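About Stoswood

Hello, and welcome! I'm Stellan Moen, and I run Stoswood, a small sorting and storage business that started life on the end of my own table.

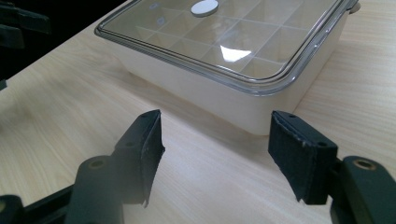
What do you do all day?

We help people find homes for their small things. Buttons, beads, screws, fuses, earring backs, seed packets, those odd little feet that come with flat-pack shelves – if it rattles about in a drawer, we'll happily talk to you about it for far longer than you'd planned.

I'm very fond of a divided box with a clear lid, as anyone who has rung the shop will know. I grew up with biscuit tins, and I loved them, but you had to open every single one to find a darning needle (and one always had biscuits in it, which slowed things down). With a clear lid you look, you see, you go and get on with your day. I'll still sell you a tin if you want one.

Stoswood opened in May, in half a unit on Pevamden Lane, with a kettle and a delivery I'd ordered twice by mistake. We've since taken over the other half. There are five of us now, and we keep 412 different boxes, trays and inserts on the shelves. The Bermúdez trays are the ones people come back for. They stack well and the corners are easy to wipe out, so they do nicely for paints and clay as well as hardware.

We also do home visits, which are my favourite part of the job. I come round, you tip the drawer out on the table, and we go through it together. I bring a couple of empty boxes and a pencil. Please don't tidy up first! I need to see how you really live with your stuff, and I've got a drawer at home that would make yours look like a museum. A visit lasts around 97 minutes if you believe our booking system, but I tend to stay for a second cup of tea.

A few bits of advice I give nearly everyone. Sort by job before you sort by size, so picture hooks go with picture wire. Leave a square or two free in every box. Put your labels on the front where you can read them from the shelf, and use pencil for the first month while you change your mind.

Our sister shop in Watunitz looks after sewing and craft orders, and they cut felt liners to fit if you send them the measurements of your compartments. Measure the inside, please, and do it twice. We've had some very small liners go out of that door.

We'll be closed for stocktaking on 16th November, and back at the counter the morning after. Otherwise you'll find us at 52 Pevamden Lane, through the green gate and up the ramp. Bring your jar of mixed screws with you – there's a sorting table by the window and you're welcome to use it for as long as you like.

Stellan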